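The Great Brick Sort

I have been putting off the brick problem since December. If you live with anyone under the age of twelve (or anyone over it who still says "just one more wall"), you know the problem I mean. It starts as a gift box. Then a cousin hands down a bag, then somebody finds a tub at a yard sale, and before long you can't cross your own living room in socks.

My neighbor Zoltán Kelemen has a system. He has had one for years, and he'll tell you all of it if you stand still long enough. He keeps his bricks in shallow bins on a table, sorted by color, and he thinks people who sort by shape are kidding themselves. I had always sorted by shape! Little drawers, the kind you keep screws in, a whole Nalum cabinet of them that cost me 70 dollars and took up half a shelf. It looked gorgeous for a week and a half. Then my niece came over, and everything went back into one big tub, and I never had the heart to start again.

So this spring I gave in and tried color. One bin for each, nothing fancy, and you begin with whichever color is bugging you most. For me that was red. Red is just so loud, and once it's off the table you can suddenly see what else you've got.
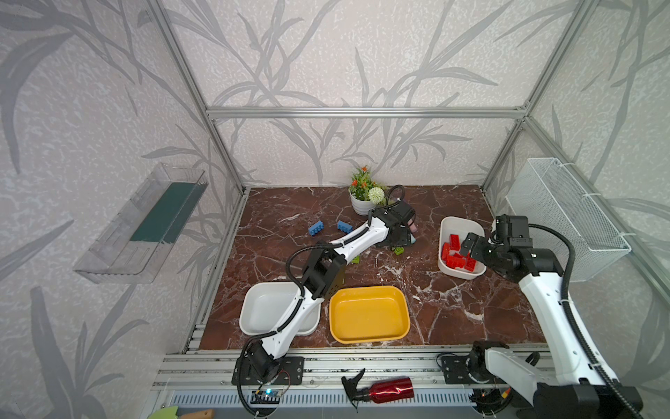
I was surprised how quickly the first color goes. You get into a rhythm and you stop thinking about it, a bit like shelling peas. The second color is slower, because by then the bricks are spread out and hiding behind things, and your attention wanders off toward the coffee pot. My friend Cyril Tunstall swears by doing the smallest color group first so you get a quick win. I tried that too and it didn't do much for me, but he gets through a batch before I've sat down, so maybe he's onto something.

A word about bins, and I have opinions here. Go shallow. Deep tubs are fine for storage in the closet, but for sorting you want to see the bottom. I like a rectangular one with rounded corners, because little pieces get wedged into square corners and you end up digging at them with a fingernail. A wide rim is nice for carrying. Mixing bin colors helps as well. I've seen people match each bin to its brick, red for red and so on, and it's very pretty, but I use whatever is clean. White and yellow suit me fine, and a scrap of masking tape does the rest.

The table matters more than I expected. I used to work on a patterned rug, which is about the worst place on earth to look for a flat little piece. A smooth top is so much better, and if it's dark, the light greens just about jump out at you. Dark red bricks on a reddish-brown top are another story. Those I find with my palm.

Leave something cheerful on the table, too. I know, I know, it's one more thing to work around. But sorting is dull in long stretches, and an artificial plant with a few little orange flowers costs next to nothing, needs no watering and gives your eyes somewhere to rest. I got mine at the Gevdale flea market, and Zoltán sniffed at it, and then I noticed a fern on his own table the very next time I dropped in.

What I hadn't planned for was the other stuff. Every brick collection picks up passengers. So far I have pulled out a doll shoe, two puzzle pieces, a thimble, half a crayon and a rag that may once have been part of a costume. Don't stop to deal with any of it! Push it to the back and keep going. If you get up to return the thimble to the sewing box you'll be in the sewing box for 30 minutes, and you'll come back with a button to sew on.

The last stretch is my favorite, when there are only odds and ends left, a few blues over here and some green over there, and you can pick the order as you like. I tend to leave green for the end. It's the color I have most of and the one I never seem to build with, apart from one very long hedge. 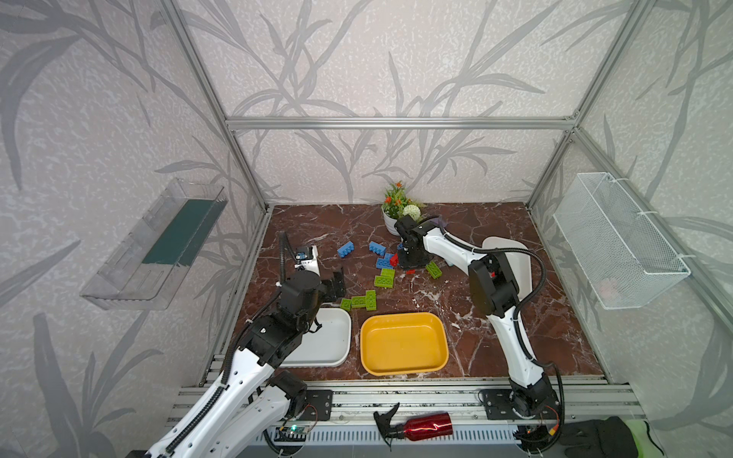 Keeping It Sorted

Well, you won't, not perfectly. But you can make it easier on yourself. I leave the bins out on a low shelf with no lids, and at the end of the evening everyone takes one color. My niece always claims blue. It takes us less time than brushing teeth, unless somebody starts building again halfway through, and then all bets are off and I usually end up joining in.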